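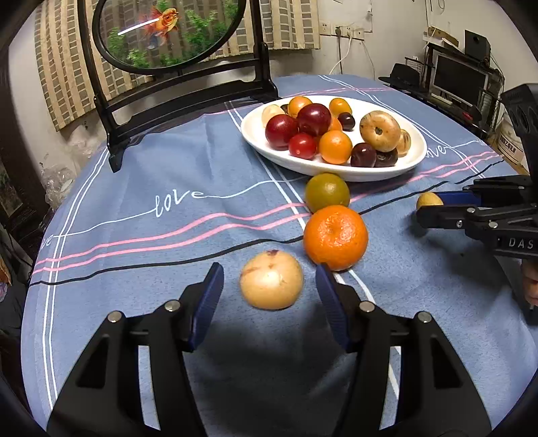
Verifying claims of responsibility after an armed attack
Speaker notes, desk training, morning session
Teresa Mota

Slide 1 - Title
Introduce myself. Mention that the session covers attribution only. Casualty reporting is handled in the afternoon and questions on it should be held until then.

Slide 2 - What counts as a claim
A claim is a statement by a group, or by someone speaking for it, that it carried out a specific act. A statement praising an act does not qualify. Neither does a government spokesman naming the group. Those are three separate things and they need three separate verbs in copy: claimed, praised, blamed.
Ask the room for the verb they would use when a spokesman says a dead gunman "belonged to" a group. Expected answer is "said." Attribute to the spokesman in the same sentence, not the next one.

Slide 3 - Where claims appear
Channel posts, audio messages, printed statements passed to local reporters, phone calls to radio stations. The channel post is now the most common type on our desk.
For each one, record the time it was first seen, who saw it, and the address. Save a copy before doing anything else. Posts get edited or pulled, sometimes within 5 minutes.
Copies go into Storico under the incident name. Do not store them in chat.

Slide 4 - Checking the channel
Go slowly on this slide.
Is the account one the group has used before? Check the Storico list. If it is missing from the list, look for older posts that were later confirmed by other means. A logo proves nothing. Spelling of place names is more useful, as is the way the group writes dates.
Follower count is not evidence. The copycat channel in the Hukano case had more than 600 followers before its first false claim.

Slide 5 - Checking the content
Does the statement give a detail that was not public when it was posted? Direction of approach, type of vehicle, name of an attacker. If every detail was already in wire copy, treat the claim as weak.
Compare the stated time of the attack with witness accounts. Watch for time zones. Some groups post in the local time of the media office and the office may be in another country.

Slide 6 - Case: Hukano checkpoint
Summary for anyone who has not read the handout. Attack on a checkpoint before dawn in July. Two claims by noon, from rival groups. The interior ministry blamed a third.
We ran a line saying that two groups had claimed it and that neither claim could be confirmed. One competitor picked the first claim and had to correct by evening.
Point to the handout, page 3. The first claim gave the wrong side of the river. The second named the attacker, and the family later confirmed the name to our stringer.
Pause for questions.

Slide 7 - When the attacker is dead
Officials often announce identity early, before any forensic work is done. Ask what the identification rests on: documents, fingerprints, a relative, a captured associate. If the spokesman will not say, report that he did not say.
Be careful with links to older attacks. "Wanted in connection with" and "took part in" are different statements. Check whether a charge was ever filed and where.

Slide 8 - Wording
Use: "The group said in a statement posted on a channel it has used before."
Use: "The claim could not be independently confirmed."
Avoid "credible" unless a named source used the word.
Avoid "mastermind" entirely.

Slide 9 - Exercise
Hand out the Xue packet. Groups of up to 5. Each group writes 2 paragraphs and marks the source of every statement in the margin. Collect the sheets before showing the published version - last time a few people copied from the screen.

Spare slide - Proditz
Only if asked. The alert tool flags new posts by keyword. It does not rate them, and an alert is not a source. Login requests go through the night editor.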